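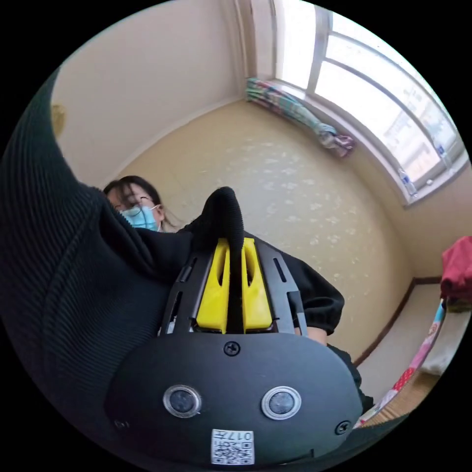
Support > Bedding > Woven mats > Ticket history

Print this page | E-mail this page

Mat leaves small fibers on black clothes, and slides on the bed
Product: Arnier woven bed mat, striped, tan and brown
Bought from: Pretero, in April
Opened: 9/14/19
Status: Closed

Customer, first message

Hello. I use your Arnier mat on my bed and I am satisfied with it for sleeping. My problem is with folding. My room is small and I have no table, so I fold all my laundry on the bed. Most of my clothes are black. When I lift a sweater from the mat, there are little light fibers on the side that was down. I must then clean it with a sticky roller, and it takes more time than the folding.

The second problem is smaller. When I pull a long garment toward me, the mat comes with it and I have to push it back.

I did already these things:
- I wiped the mat with a damp cloth and let it dry for 28 hours. The fibers became less, but after a few days they came back.
- I turned the mat over. The other side is the same.
- I folded on the patchwork quilt instead. No fibers, but the quilt is soft and the sleeves do not stay straight.

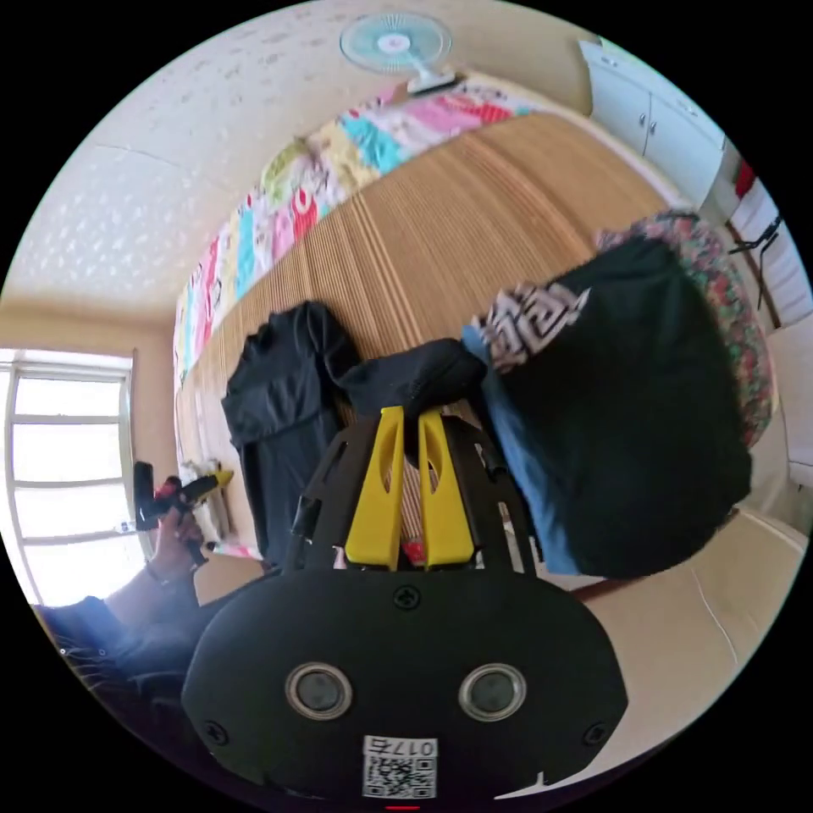
Thin things like T-shirts are almost clean after folding. Knitted things are the worst, and also anything long that I fold lengthwise, as it touches more of the mat.

Support, reply 1

Thank you for the clear message. Please check two points for us. Is there any place where the strips are broken or standing up, especially near the border? And does a fan blow on the bed during the day? Very dry strips can shed more, and in some rooms this is the whole reason.

Customer, reply

I passed my hand slowly over all the mat. I found 6 rough places, all of them on the side where I sit to fold. The border itself is good. About the fan: yes, I have one on the wall, and in summer it was on for many hours. I also have the sink in the same room, so I don't think that the air is so dry, but I can't measure it. 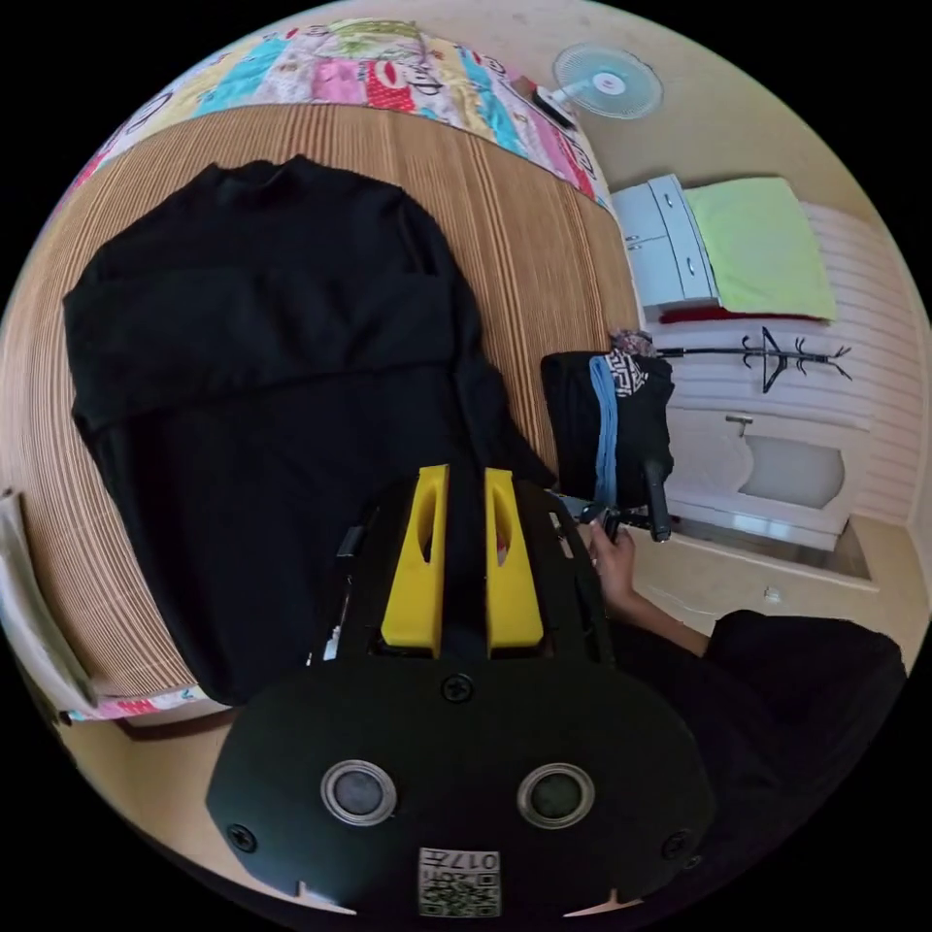
A large sweater needs to lie flat with the arms open before I fold it, so a smaller surface is not a solution for me.

Support, reply 2

Please rub only the rough places with a dry, folded towel, along the strips and never across. Then vacuum the mat with the soft brush. Repeat after 14 days. While you fold knitwear, lay a smooth cotton sheet over the mat and take it away after. For the sliding we suggest the Ridumine grip strips, 2 under each long side. The Minhas type is for floors and may leave a mark on a mattress cover.

Customer, last message

I did the towel and the brush, and repeated as you wrote. Of the rough places I can still feel one, near the corner. With the sheet there are no fibers on my sweaters at all. Without the sheet there are a few, but I can take them off by hand. The strips hold well on the long sides. At the foot end the mat moves still a little, when I change the quilt. I can live with this. You may close the ticket.

Contact support | Copyright 2019 Arnier Home | Back to top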